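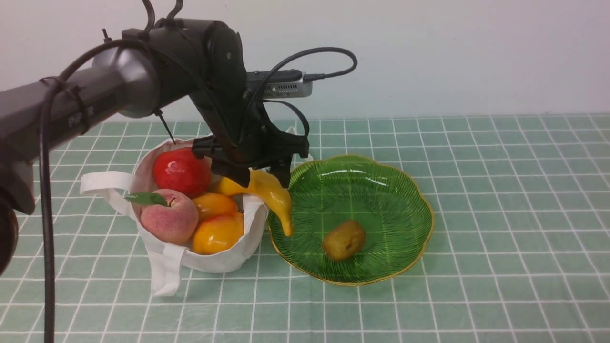 Mi proyecto de este trimestre va de cómo se presenta la fruta en una mesa, y lo primero que tuve que decidir fue dónde ponerla. Me quedé con dos recipientes que no se parecen en nada: una bolsa de tela y un plato. La bolsa es de lona blanca, con la boca doblada hacia fuera, y dentro caben la manzana roja, el melocotón con su hojita verde y otras frutas más anaranjadas. El plato es de cristal verde, con forma de flor y un filo dorado muy fino, y con el plátano asomando hacia él ya se ve por dónde iba yo: el amarillo sobre ese verde llama muchísimo la atención. La fruta es artificial, claro (la de verdad se me habría puesto fea a mitad del trimestre).

La idea salió de una visita a Marnura, la tienda de menaje donde hice las prácticas cortas. Allí tenían un escaparate precioso y lleno hasta arriba, y a mí me costaba muchísimo saber dónde mirar. Así que me propuse probar lo contrario, con pocas cosas y un fondo tranquilo. El presupuesto que nos daba la escuela Hakville era de 200 coronas por persona y yo me lo gasté casi entero en el mantel y el plato – la bolsa ya la tenía en casa.

Para el mantel dudé mucho. Quería cuadros porque ayudan a colocar las cosas sin sacar la regla, pero los rojos de toda la vida se comían la manzana. Al final encontré uno verde menta muy clarito con las líneas blancas, y me encantó! Lo malo es que venía doblado en el paquete y tuve que plancharlo dos veces. 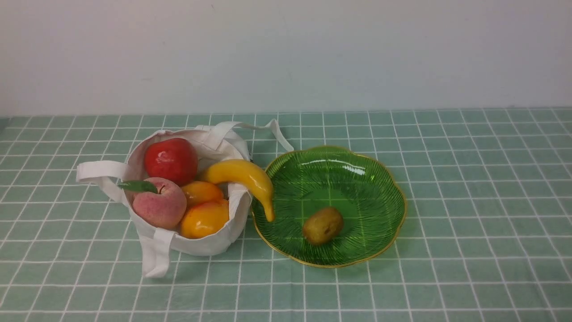 El segundo punto del trabajo era el vacío, o sea, cuánta mesa hay que dejar libre. Hice 14 pruebas en total, cambiando cada vez lo que iba en el plato y lo que se quedaba en la bolsa, y las apunté todas en la libreta. Una de mis favoritas es la de la bolsa bien llena y una sola fruta marrón, pequeñita, en el plato verde. Con la pared lisa detrás y sin nada más en la mesa, a mí se me van los ojos a la pequeña, y eso que la bolsa ocupa mucho más. También me gusta cómo cae el asa por delante, sobre el mantel, porque le quita seriedad al conjunto.

Lo que peor llevé fueron las asas, por cierto. Si las escondía, la bolsa parecía un bulto blanco, y si las dejaba muy tiesas quedaba rarísimo. Acabé soltándolas y retocando lo mínimo.

Entregué la memoria el 13 de febrero de 2020, con las notas de la libreta pasadas a limpio y un resumen de 600 palabras que me costó más que todo lo demás. En abril me toca la segunda parte, que será con pan y quesos sobre el mismo mantel. Todavía tengo que decidir si sigo con el plato verde o pruebo con una tabla de Pestanach que vi rebajada.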